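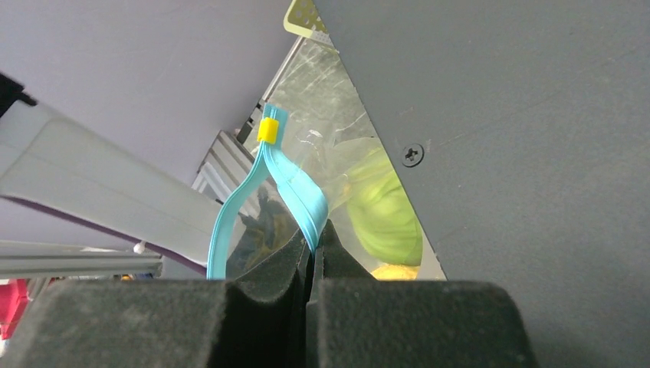
Wrist camera, strap held between the two pads, yellow clip near the top of the loop.

Ticket: Grasp state flips between "held" and "empty" on thin objects
Opened by: Laine Kļaviņa
Assigned to: Hamish MacBrayne
Component: Bedura grasp monitor
Priority: medium
Opened: July 12, 2023

What happens
With thin flat things in the gripper, the monitor changes its answer several times per second. The planner then believes the object was dropped, stops the arm and asks for a new grasp. I expect that "held" stays until the fingers are told to open.

How to repeat
1. Start Bedura with the default config.
2. Close on a strap, cord or similar.
3. Move to any waypoint and watch the topic grasp_state.

What I found so far
The monitor uses only finger width. If the width is under 200 counts from full close, it says "empty". A strap pressed in the foam leaves almost no width, so the reading sits on both sides of the limit. In the log of my longest run there are 3,251 state messages and 1,096 of them say "empty".

Comment, Hamish MacBrayne
Thanks, clear report. Can you try with the limit lower, and also attach the segmentation output? Cloketti should be giving a second vote from the wrist camera. I'd like to know why it doesn't.

Comment, Laine Kļaviņa
I tried lower limits. The flipping is less, but now a real empty close is sometimes reported as "held", so I put it back to 200. About the second vote: Cloketti does run, but its mask for the strap is joined with the mask of the finger pads. The fusion node throws away any mask that touches the finger region, and so the vote is never counted.

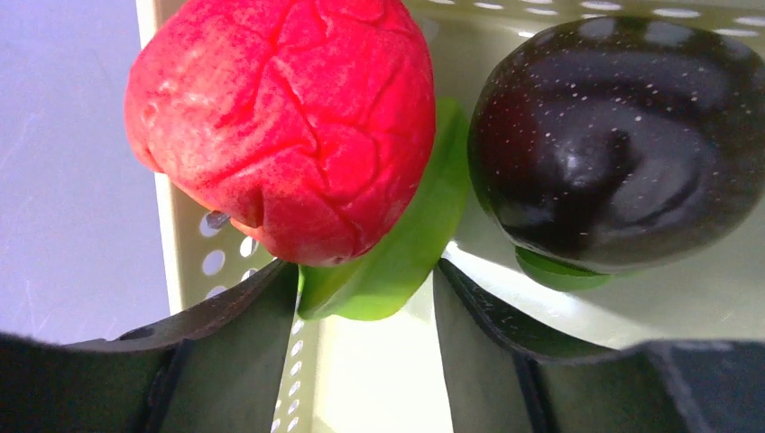

Cloketti's finger region is a fixed polygon, drawn in April for the open position, and I wanted to know if it is also wrong when nothing is between the fingers. It is. The tip of the green leaf under the red fruit comes down into the gap, and the polygon covers the gap too, so leaf pixels are labelled as finger. The dark fruit on the right gives a different problem: the white reflections on it split the mask in two. I will open a separate ticket for this second one — please do not mix them here.

Comment, Hamish MacBrayne
Agreed, keep it separate. Branch is up: the polygon now follows the joint reading, and "empty" must hold for 400 ms before it is published. Please pull and run again.

Comment, Laine Kļaviņa
Pulled and built. One question before I test: does the 400 ms apply also after an open command? Dexter Esposito's sorting script waits for "empty" before it moves away, and a delay there would slow each place.

Comment, Hamish MacBrayne
No, an open command skips the wait. I'll add that to the config notes.

Status: waiting for test (Laine Kļaviņa)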